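Sorting Blocks by Color: What Our Team Built This Year

Posted in May by the Whitcombe Robotics Club build team

Our project for the spring term was to get a robot arm to tidy up. We wanted it to look at a mixed set of colored wooden blocks on a board and push the ones that match together until every color has its own little group. It sounds like something a toddler can do, and a toddler can! But getting an arm to do it took us from the first week of the term right up to the showcase, and we loved almost every minute of it.

The project name is Faseo. We picked it by pulling letter tiles out of a bag, and then it was on all the folders so it stayed.

The task

There are eight blocks in four colors, two of each. The shapes are mixed, so a color pair is never two of the same thing. Red is a cylinder and a star, green is also a cylinder and a star, blue is a cube and a triangle, and yellow is a heart and a hexagon. The arm isn't allowed to lift anything. It can only push, with a rounded tip, and a pair counts as done when the two blocks are touching.

We chose pushing over picking up because last year's team spent most of their time on grip problems, and because pushing is more interesting than you would think. A cylinder rolls away if you tip it over. A star catches on its own points. The triangle turns when you push it anywhere except the middle of a side, and then you have to go around and turn it back.

How we taught it

We started by writing rules: find two blocks of the same color, draw a line between them, get behind one and push along the line. This worked on the cube and the hexagon and pretty much fell apart on everything else. The star would spin off the line and the arm would keep driving forward into empty space (we have a lot of video of this).

So we changed plans and went to learning from demonstrations. One of us steered the arm with a game controller while the computer saved the camera view and the moves. We took turns after school and recorded 3,183 pushes in all. Then we trained a small network on them using Dutusier, the software our school already had on the lab computers. Training ran overnight, and in the morning we would all rush in before first period to see what it had learned.

The first model was shy. It would go up to a block, stop just short and wiggle. We found that a lot of our demonstrations had long pauses in them while the driver was thinking, and the model had learned the pauses too. We cut those parts out, trained again, and it started pushing like it meant it.

Testing

We set up 200 test runs with the blocks scattered differently each time. A run ended when all four pairs were touching or when the time was up, and we allowed up to 442 seconds. The clock was long on purpose, so that slow but correct runs could finish.

Blue was the easiest color for most of the term, which surprised us because of the triangle. Yellow was the hardest. The heart has two round lobes and a point, and the tip slides off the lobes if it comes in even a little crooked. Blocks near the edge of the board were also trouble, since there isn't much room to get the arm in behind them – one bad push and the block is on the table.

Red, green and blue are paired up on the board, with the yellow heart and hexagon still apart and the arm down by the hexagon:
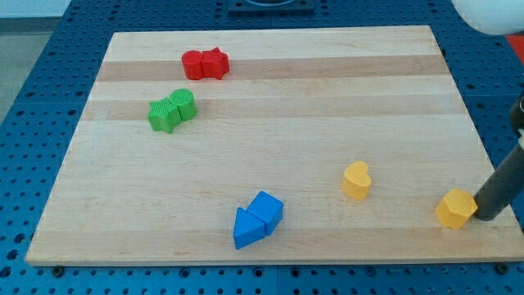
What we would do next

We would record more demonstrations near the edges, because our drivers all liked working in the middle and the model picked up that habit. We would also like to try spoken goals, like "put the star next to the heart", so it isn't always the same job.

A second board with a low rail would be nice too. Our budget from the Sellemetti student grant is used up for now, but we have already started on the application for next year.

If you are starting a project like this, watch your own demonstrations before you train on them. We skipped that for weeks. And label your folders better than we did – we have three called "final".

12 comments | 38 shares

Contact the club: Room 114, Whitcombe
© Whitcombe Robotics Club
Back to top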